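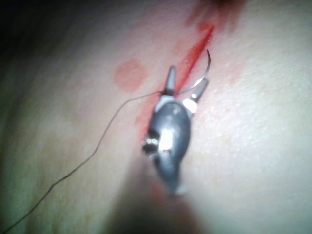 Will the Cirneo lamp clamp on to a worktop with a rounded edge?

Most rounded edges are fine, as long as there is a flat strip underneath for the lower pad of the clamp to sit against. If your worktop curves underneath as well, order the weighted base.

Cirneo Bench Lamp

Thursday, September 3, 2026 – by the Grulov workshop desk
Last updated: December

We have wanted to make a proper lamp for close handwork for years, and the Cirneo is the one we kept on our own benches once testing was over. It's made for people who spend hours looking at something very small: stitching practice, watch repair, fly tying, mending lace, painting figures, soldering. If you've ever ended the evening with your nose nearly touching the work and a stiff neck to show for it, this is the lamp we had you in mind for!

The light itself

The head is a wide, shallow bar with the LEDs set behind a frosted cover, so the light comes from a broad strip and shadows fall softly on both sides of your fingers. At full power it gives 2,660 lumens. That is a lot, and most of us run it well under half for everyday jobs and save the top end for dark cloth or black thread.

Brightness is set with a plain dial on the end of the bar. We tried touch controls on the early samples and went back to the dial within a week – you can turn it with a knuckle when your hands are full of glue. The lamp remembers where you left it, even after being switched off at the wall.

There are two colour settings, warm and daylight. Daylight is the one to use for matching threads and paints. Warm is lovely for winter evenings, and much easier on anyone else sitting in the room.

Shiny tools and small parts

Polished metal is tricky to light. A single hard bulb gives you one fierce bright spot on every curved surface, and it always seems to land on the bit you need to see. Tilt the Cirneo's head towards you by a few degrees and bring it down low, a hand's width above eye level, and the glare usually slides off to the far side of the tool. It takes a bit of fiddling the first time. Mark the arm with a pencil once you've found the spot you like.

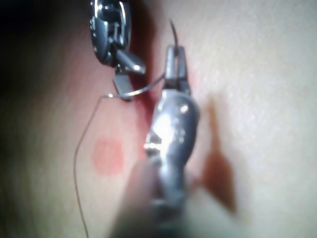

Metal instruments over a pale, finely textured surface.

The arm

The arm reaches 100 cm from the clamp at full stretch and folds back to lie almost flat against the wall. The springs are inside the tubes, so there's nothing to catch a sleeve or a length of yarn, and each joint has a small hand wheel for setting how stiff it feels. Ours arrive set on the firm side. Loosen the middle joint a quarter turn if you move the lamp often.

The head turns all the way over, so you can point it at a white ceiling for a gentle room light when you've packed up for the night. It's a favourite trick here.

What's in the box

Lamp head and arm, joined
Bench clamp with felt pads
Power supply with a long fabric-covered lead
Spare frosted cover
Hex key (it clips under the clamp, please put it back!)

Details

Light output: 2,660 lumens at full power
Reach: 100 cm
Length of light bar: 70 cm
Colour settings: warm, daylight
Finish: matt grey or matt cream
Clamp: fits worktops up to six centimetres thick
Cover: lifts off for washing, no tools needed

Looking after it

Dust is what dims a lamp most over the years. Lift the cover off, wash it in warm soapy water and let it dry completely before it goes back on. Wipe the arm with a barely damp cloth. Don't oil the joints, they run on nylon washers and oil makes them slip.

Grey and cream are both in stock. We build the Cirneo in batches of 1,000, and the cream tends to go first, so if it shows as sold out you can leave your email on the order page and we'll write when the next lot is ready. The weighted base is sold separately and ships in its own parcel, which may arrive a day after the lamp.

Related items

Cirneo weighted base
Zemora magnifier on a stand
Zemora cutting mat, large
Pagano bench stool, adjustable
Pagano small parts tray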